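Konwood Creek Watch
May 2, 2022

Thread on the Grundham wastewater "recovery plan" for the creek, which the county released last night. I read all 98 pages so you can skip them. Short version: I'm not convinced.

1/ The headline claim is that phosphorus in Konwood Creek will drop 20 percent once the new settling pond opens. Drop from what? The baseline is one dry summer when the creek barely moved. Pick a normal year and most of that improvement is already there before anyone digs a hole.

2/ There are 240 water samples behind the plan. Sounds like plenty. Then you look at the map in the back and nearly all of them come from the Hinon Road bridge, upstream of the outfall. Upstream! Of course it looks fine up there. I could have told them that for free.

3/ Below the outfall, where the mats of algae show up every June and the dog walkers start complaining, we get one sampling point and a footnote saying access was difficult. It's a public path. I walk it twice a week. 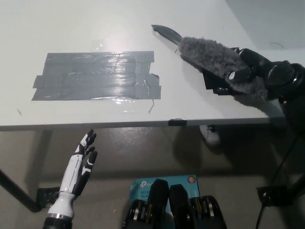 4/ A reply from Ngau Paddlers, posting under their club name: we asked about the downstream sites at the open house and were told the lab budget ran out, so which is it, money or access?

5/ Good question, and the plan doesn't say. Page 61 says access. The appendix says "resource limits." Those are two different excuses for the same hole in the data.

6/ Now the farm runoff section. It's a page and a half. It says growers along the Ngau branch "will be encouraged" to leave buffer strips. Encouraged how? No money is listed, no deadline either. I have been encouraged to floss for most of my life.

7/ To be fair, the pipe repairs on the Grundham side look real. There's a contract, a start month, and a price of $297 a foot. If the rest of the plan were written like that I'd have a lot less to say.

8/ What I'd want before the county votes: samples below the outfall, taken after rain, all season. The raw numbers posted where anybody can download them. A baseline from more than one year.

9/ Someone is going to tell me the pond is better than nothing. Maybe. Hinon got a pond too, and the people there are still waiting to see the follow-up testing they were promised.

10/ Comments are open through the end of June. The form is on the county site under "Utilities," not under "Water," for some reason. Mention the sampling map. It's in Appendix C.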